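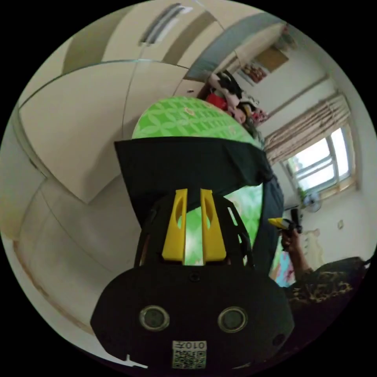 Cukbridge library opens its doors again tomorrow, and I'm a bit giddy about it!

Simone Bastos, the branch manager, tells me it'll be nine people inside at a time, with books only for now — no computers, no story time, sorry kids. Holds come first, and there are 1223 of them waiting on the shelves (six are mine, I'll own up to that).

Hours are 10 to 2 until September. Returns go in the chute on Quiroga Street, and late fees are off the table for the time being. My neighbour's already planning to queue from nine.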